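Saco térmico Drarnska de ombro com 14 litros – em promoção na loja Plangate

Início / Casa e Lazer / Promoções da semana / Saco térmico Drarnska

Olá outra vez! Quem costuma passar por aqui sabe que eu ando há meses à procura de um saco térmico decente que não custe os olhos da cara, e esta semana apanhei finalmente o Drarnska de ombro com desconto na Plangate. Está a 1840 escudos... brincadeira, já sei que agora é tudo em euros, mas eu ainda faço as contas à moda antiga e foi mesmo a isso que chegou o meu desconto quando o converti de cabeça na caixa (a senhora riu-se).

Comprei o azul-escuro. Há também em verde-garrafa e num cor de laranja muito vivo que a minha irmã adorou e que eu não usava nem na praia deserta. O tecido por fora é grosso, daquele que se limpa com um pano húmido, e por dentro leva o forro prateado do costume. O que me convenceu foi o fecho: corre à volta de três lados, a tampa abre toda para trás e não temos de andar a pescar os iogurtes por uma frincha.

Características
Capacidade: 14 litros
Bolsos exteriores: 2 (um com fecho, outro de rede)
Alça: regulável, com almofada
Cores: azul-escuro, verde-garrafa, laranja
Lavagem: à mão, secar aberto
Garantia da loja: 2 anos

Agora a parte prática. Levei-o no fim de junho a um piquenique em Conceição, saí de casa de manhã cedo com tudo bem frio e dois acumuladores lá dentro, e passadas cerca de 7 horas as bebidas ainda estavam frescas. Geladas não estavam, atenção, mas com o calor que fazia fiquei muito contente. A salada de fruta também aguentou lindamente. O queijo é que suou um bocadinho, culpa minha, que o pus por cima de tudo e longe dos acumuladores.

Os acumuladores vendem-se à parte! Isto aborreceu-me, porque na fotografia do folheto aparecem dentro do saco e uma pessoa assume que vêm. Eu já tinha uns Granach do saco antigo e servem perfeitamente, ficam encostados às paredes e ainda sobra espaço no meio para uma caixa das grandes. Se não tiverem nenhuns em casa, somem isso ao preço antes de decidir.

Outra coisa de que não gostei tanto: a alça. Com o saco cheio, a almofada escorrega para as costas e acabamos com a fita a morder o ombro. Resolvi o assunto com um ponto de linha de cada lado, mas por este preço já podia vir presa de origem. A pega de cima, pelo contrário, é ótima – larga, macia e bem cosida.

Para quem é? Para duas ou três pessoas num dia de praia chega à vontade. Para uma família grande é curto, e aí eu ia antes para o modelo de rodas da mesma marca, que não experimentei mas que vi na loja e me pareceu robusto (pesado também, peguei nele vazio e já se sentia).

Serve igualmente para as compras do supermercado. Tenho-o deixado dobrado na mala do carro e os congelados chegam a casa como devem. Dobra bem, fica quase plano, só é preciso carregar no fundo com alguma força na primeira vez.

Como comprar
O desconto aplica-se na caixa, não é preciso cupão. Na loja de Conceição restavam poucos azuis quando lá fui, mas quem preferir pode encomendar por telefone e levantar depois ao balcão. As trocas fazem-se com o talão e a etiqueta ainda presa, por isso não a cortem logo como eu fiz.

Preço e cores verificados a 26 de julho de 2002. As promoções mudam depressa, confirmem sempre com a loja antes de se meterem ao caminho!
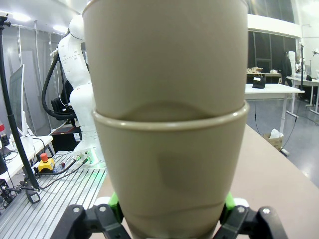
Dois copos bege, encaixados um no outro.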